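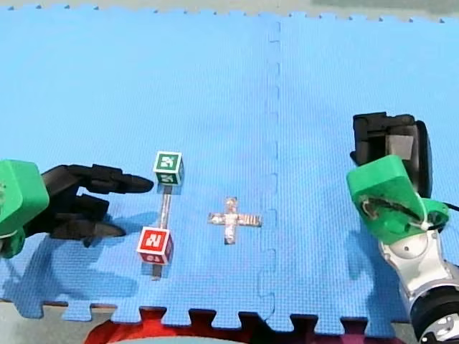 The blue mats are down, and what we have learned from them

Dear friends of the Doltow Street workroom,

Those of you who were in and out during March will remember the old tabletops, and you will certainly remember the noise. Anything that was set down on them clattered, anything that was dropped on them bounced, and small things with corners had a way of skittering off toward the radiator and staying there until somebody got down with a flashlight. We put up with it for years, the way you put up with a squeaky stair. Then Signe Eide brought in a couple of interlocking foam tiles left over from her sister's basement, laid them side by side at the far end of the room, and by lunchtime everybody wanted to work there and the rest of us were standing around waiting our turn!

So we went ahead and ordered more. They came from Plondis, in blue (there was a gray, too, but the vote for blue was quick and rather loud), and the whole order with delivery came to $212. I had put aside a bit more than that in the spring budget, so the difference has gone toward a decent broom and a new lamp for the reading corner, which some of you have already found and moved twice.

A few things we have picked up along the way, in case you are thinking of doing the same at home or in your own shop.

Let the tiles lie flat overnight before you join them. Ours arrived rolled up tight, and Bindu Rai, who was much too eager (she says so herself), pressed the teeth together the same afternoon. By the next morning the seam had lifted into a little ridge, and every cube we stood near it leaned like a tired fence post. She took them apart, stacked our heaviest catalogs on top, and tried again a day later. They have behaved nicely ever since.

Start at one end of the seam and work along it with the heel of your hand. If you push in the middle first you will be chasing the bumps back and forth all morning. I speak from experience here.

Mind the fine texture on top. It is lovely for grip, and a cube stays where you put it, but it holds on to crumbs and pencil dust in a way the old surface never did. A soft brush first, then a damp cloth with a drop of dish soap, then leave it to air. Please don't use the orange spray from under the sink. We tried it on a spare corner piece and it left a sticky patch that still picks up lint.

The outside edges have teeth as well, and we have had questions about whether to trim them. You can buy straight edging strips, and Plondis sells them by the bag, but I rather like the toothed edge and it means we can add another tile whenever the mood strikes. If yours catches on sleeves, get the strips.

The other nice discovery has to do with the cube pieces, the pairs joined by a thin rod. On a hard surface they rolled and knocked and the corners got chipped, and we were forever touching up the borders with a paint pen. On the foam you can lay one down any way you please and it makes hardly a sound. The greens and reds are easy to spot against the blue, too, and I can't tell you how much time that saves at the end of the day when we are putting everything back in its box. Do check the patterned faces before you put them away, and give them a wipe with a dry cloth only. The printed patterns scuff more easily than you would think, and Bindu has 4 spare sheets in the flat drawer if one needs replacing. Ask her before you peel anything!

Boxes for the cube pieces are on the low shelf now, next to the tape. The old tin is still around if anyone would like it for buttons or screws.

We have a few spare tiles left, all blue, stacked behind the door in the back hall. Members are welcome to take one home for a workbench or a kneeling pad in the garden. Just write your name on the sheet so that Signe knows how many to reorder before the fall.

Workroom news, 26 June 2018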